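The Fridge at Number 40

The new fridge came at ten past two, between the rain and the school traffic. Two men carried it up the path and stopped at the back door to look at the step.

"Is that the only way in?" the older one said.

"There's the front, but the hall's narrow."

He took a tape measure from his belt and measured the doorway, then the fridge, then the doorway again. It went through with a finger's width to spare. They stood it in the corner by the window, where the old one had been until that morning, and the younger man held out a sheet for her to sign. It said Rumano, Clellbridge depot, one item, no damage.

"Leave it to stand before you switch it on," he said. "Overnight if you can."

When they had gone she swept up the dead leaves they had brought in. The old fridge had left a mark on the lino, a yellow square with a brown edge, and the new one did not quite cover it. She got down on her knees with a scourer and worked at the part that showed. It came up a little paler and no more.

Her father had bought the old one in the year she turned 14. It had hummed all that time, and every so often it gave a shudder that made the bottles knock together. He used to say goodnight to it. After the funeral in September she had gone on keeping his things in it for longer than she should have. There was a jar of pickled beetroot, half a tube of tomato paste, and the horseradish only he ate. She had finally put them in a bag that morning, tied the top and taken it out to the bin before she could read the labels again.

She opened the new door. It was heavier than she expected and smelt of plastic.
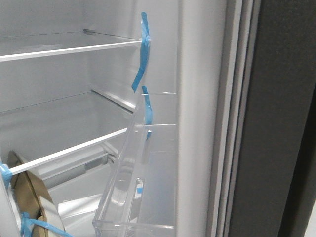
She had thought she would fill it straight away. Her brother had lent her two cool boxes from his fishing things, and the milk, the butter and the Bunnag curry paste were sitting in them by the radiator, which was a stupid place to put them. She moved them to the porch. Then she came back and started on the blue tape, beginning with the piece that hung down from the top shelf in a twist. She wound it round two fingers and pulled. It made a small ripping noise and she stopped, thinking she had marked the trim, but the trim was fine. She stuck the tape to the worktop and went on to the next one.

Her father would have kept the tape. He would have smoothed each piece flat and stuck it inside the cupboard door with the others, and in two years' time he would have used one to hold the battery in the remote control. He had kept the cardboard from every parcel, too. When she cleared the shed she counted 66 flattened boxes behind the mower — she had only started counting because she could not believe it — and most of them had gone soft with damp.

She rolled the tape into a ball and dropped it in the pedal bin. Then she took the cardboard out and stood holding it. It was clean and dry. She put it on the chair.

The instructions said to wipe the inside with warm water and a little bicarbonate of soda. There was a tub in the cupboard with his writing on the lid, the date he had opened it and the word CLEANING underlined. She ran the tap until it was warm and did the walls first, then the shelves, one at a time, and dried them with the good tea towel.

It was getting dark by then. She leaned on the door until she felt the seal catch and left the plug lying on the worktop.

In the evening her brother rang to ask if it had come.

"It's in," she said. "It's not on yet."

"What's it like?"

"Big. I don't know what I'm going to put in it."

"Did they take the old one?"

"This morning. A different lot."

He was quiet for a bit. She could hear his television.

"Did you say goodnight to it?" he said.

"It was half past nine in the morning."

"Still."

She went round and turned off the lights, the porch first, then the hall. In the kitchen there was no hum, and she could hear the clock over the cooker. She picked the cardboard up off the chair and slid it down the side of the fridge, against the wall, where it fitted.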